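Workbench > Accessories > Ties and Bows

How to Tie a Bow Tie on a Stand (Before You Ever Try It on Your Neck)

Reading time: 5 minutes

I learned to tie a bow tie the hard way, in a hotel bathroom, elbows in the air, with a wedding starting downstairs. The mirror flips everything, your chin is in the way, and by the third try the fabric looks like you slept on it. So when I had to get comfortable with bows again I did it sitting down, with the tie hanging in front of me on a little stand. I can't recommend this enough! Your arms don't get tired and you can see what both ends are doing.

What you need

A self-tie bow tie. Mine is an old Jernstead with a long strap, and striped fabric is great for learning because the stripes show you when an end has twisted.

A stand with an upright pole and some kind of base. A jewelry stand works, so does a banana hanger from the kitchen (mine did the job for years). Look for one with a tray at the bottom, handy for clips and collar stays.

A clip or a bit of cord to hold the strap up.

A plain, light surface to work over. Dark silk on a dark table is miserable to look at.

Getting it hung up

Clip the strap up high so the two ends fall down in front of you. Let one end hang lower than the other. I like a difference of 2 inches, though if your tie is a wide one you may want a little more. Give the whole thing a gentle tug. If the strap slides, clip it again now, because it'll only get worse once you start pulling on the knot.

Making the bow

1. Cross the long end over the short end, fairly high up.

2. Bring the long end up behind the crossing and pull it through. You want this snug but not strangled.

3. Take the short end and fold it sideways where it's widest, so it makes a flat bow shape. Hold it in place with your thumb and first finger.

4. Drop the long end straight down over the middle of that fold.

5. Now the fiddly part. Fold the long end back on itself and push the folded part through the loop behind the front bow. There's a small gap back there and you have to find it by feel. On my first go I poked the wrong side of it over and over and said some things.

6. Pull the folded parts of each side, gently, to tighten. Pull the loops and the bow gets firmer. Pull the loose ends and it comes apart.

Your first one will be floppy. Mine always are until I've warmed up a bit, and I've stopped minding. You can go back and fuss with it as long as you like while it's hanging there.

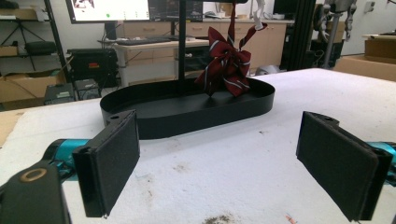

Striped bow, loosely knotted, on the stand over the oval tray.

Fixing a floppy bow

Start from the middle. Pinch the knot with one hand and work each loop out to the side with the other, a little at a time, switching back and forth. If you do one whole side first, the other side shrinks and you end up with a lopsided thing that looks like a propeller. Crumpled loops usually mean the fabric got bunched in step 5. Slide a finger inside the loop and smooth it from the inside out — pressing on the front just makes new creases.

If the bow tilts, grab the front loop on one side and the back loop on the other and turn them against each other. It feels wrong, but it straightens up nicely.

Taking it down

Undo the knot before you unclip the strap. I used to yank the whole bow off the stand and untie it in my lap, and that's how I got the permanent wrinkle in my good Oser one. Untie it, smooth the ends between your fingers, then lay it flat on the table while you move the stand out of your way. Roll it loosely from one end if you're putting it in a drawer.

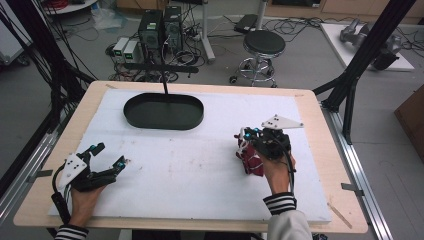
How long should I practice on a stand before I try it on myself?

I'd keep going until you can make 5 bows in a row without stopping to think about which end goes where. After that, move to your own collar, and do the first few with your eyes closed so the mirror doesn't confuse you.

One more thing about fabric. Very slippery silk is a pain for beginners, and cotton holds a fold much better. If silk is all you've got, a slightly tighter crossing in step 1 helps a lot.

Contact | © 2021 Grokedico | Back to top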